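Prendell Shared Workshop Forum
Builds and Projects > Automation
Thread: Two-arm breakfast table, bench 14: request for comments before the enclosure is made permanent

erkby_bench
Posted Jun 16, 2022

Members are invited to comment on the two-arm build at bench 14. The task is to serve a breakfast setting from a shared tray without disturbing the plate, the mug or the cutlery. The arms are fixed at the left and right of a white table, and there are walls on three sides. The bases are bolted to the table itself.

Three matters remain open: the routing of the cable along each arm, the finish of the gripper fingers, and whether the walls should remain in place. Expenditure to date stands at $1,956, excluding the arms. I would ask that replies address the open matters first.

laitinen_tools
Reply 1

Thank you for the notice. On the first matter, I must register a concern. External cable along a moving link is the most frequent cause of failure that I have encountered in small arms. Ties hold the cable where it is tied and concentrate the bending everywhere else. I would recommend a sleeve and a fixed clamp at the wrist, with the slack measured at full extension.

pastimau
Reply 2

I respectfully disagree with the previous reply. A sleeve adds stiffness at the wrist, which is where these motors have the least torque to spare. A generous loop held by light ties is acceptable practice and can be inspected at a glance. My own arm has run in this manner for 14 months with one cable replaced.

laitinen_tools
Reply 3

One cable replaced in 14 months does not appear to me to support the argument.

pastimau
Reply 4

The cable in question was damaged by a chair.

quietlathe
Reply 5

May I ask which surface finish is proposed for the fingers? A glossy finger beside a glossy plate will give the camera two sets of highlights to contend with. Matte is to be preferred. It should also be noted that the workshop rules require exposed wiring at table height to be covered before any member other than the builder operates the machine.

erkby_bench
Reply 6

The fingers are matte and very dark green. They scuff, and I have accepted this. With regard to the wiring, the rule is understood. A printed cover for each base has been drawn up and will be submitted with the next print queue. Until that time the machine will be operated by me alone.

To the question of cable, I have followed the method described in reply 2 for the present. I will adopt the clamp described in reply 3's earlier post if a fault occurs within the first 50 hours of operation.

laitinen_tools
Reply 7

The clamp was proposed in reply 1. Otherwise I have no objection to that arrangement, provided the hours are logged in the bench book.

northbay_router
Reply 8

I do not share the general enthusiasm for the walls. They prevent anyone from approaching the bench from the side, and they return a good deal of light onto the table. Has the build been tried with the back wall only? It would also be helpful to see the layout before commenting further.

erkby_bench
Reply 9

It has been tried. With the side walls removed, detection of the tray became unreliable whenever a person passed the bench. The pale color was chosen after a darker panel produced worse results. I would therefore prefer to keep all three.

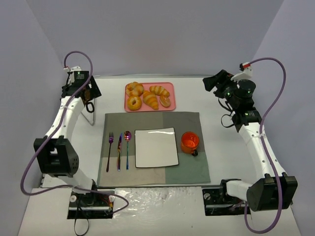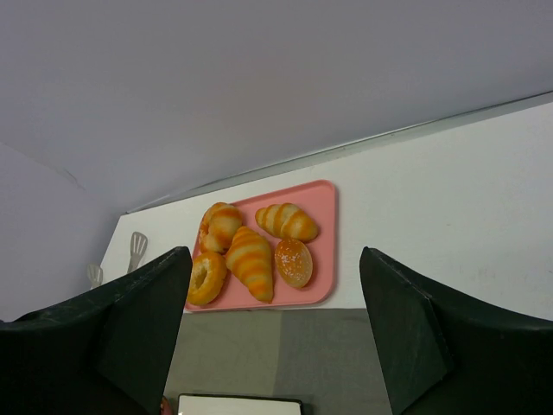

The remaining difficulty concerns the croissants. The grip closes well on the round bun and tolerably well on the rings, but a croissant presented at an angle will turn as the fingers meet it. Of 15 attempts recorded on croissants, four ended with the item outside the plate. I have considered a softer pad on the inner faces and would welcome recommendations as to material.

pastimau
Reply 10

Thin silicone sheet, replaced often. Adhesive foam will compress and your closing distance will drift.

laitinen_tools
Reply 11

On this point I concur with the previous member. I would add that the approach angle should be corrected before the pad is changed, or the effect of the two cannot be separated.

northbay_router
Reply 12

I withdraw my objection to the back wall and the left wall. The right wall still blocks the route to the drill press, and I ask that it be hinged.

erkby_bench
Reply 13

A hinge is feasible. I will test the approach angle first and report the results in this thread before the end of June.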